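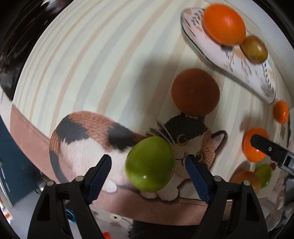 Laying the Table: Do Printed Placemats Change Where People Put Things?
Project report, second-year Design and Everyday Life
Berhanu Lencho and Cempaka Hutapea

1. Background

Our question came out of a shared kitchen and an argument. Cempaka held that people treat a plain placemat as table and a placemat with a face on it as company, and set things down accordingly. Berhanu held that people put the plate in the middle because that is where plates go. We were given one term and a budget that would not have bought a decent lunch.

2. Materials

We used 2 mats. The first was plain grey. The second had a large calico cat lying across it, with amber eyes, a pink nose and stripes fanning out behind, and a salmon-pink band along the border. We called it Ginda, and regret this, as by the second week we were both saying "Ginda's turn" in front of our tutor.

For things to lay out we had a white plate and some round items in the fruit line, including a glossy green one and a larger reddish-brown orange one. Round things were Berhanu's idea. They roll, and he picked up most of them.

3. Method

Each person was asked to "put these out as you would at home" and given no other help. We did 3 rounds per person, changing the mat between rounds, and drew each layout on squared paper. Drawing was slower than expected and neither of us can do ellipses.

4. What we found

On the grey mat the plate went in the middle, as Berhanu never tires of mentioning. On the cat mat it often drifted to a corner, set at a slant, and the fruit took over the centre. We had predicted that people would avoid the face. Plenty of them did not. One put the green fruit over the cat's chest and part of its face, placed the big dark one on top of its head, and told us it looked nice.

5. Problems

We asked mostly friends, who wanted to know what the right answer was. We also changed the wording of the instruction in July and should have started again.

Comments

Ukano: did anyone just move the mat?

Cempaka H.: Yes. We left them out. Section 5 should say so.

Clikach: My gran has a cat mat and puts the teapot on its bottom every time. Free data.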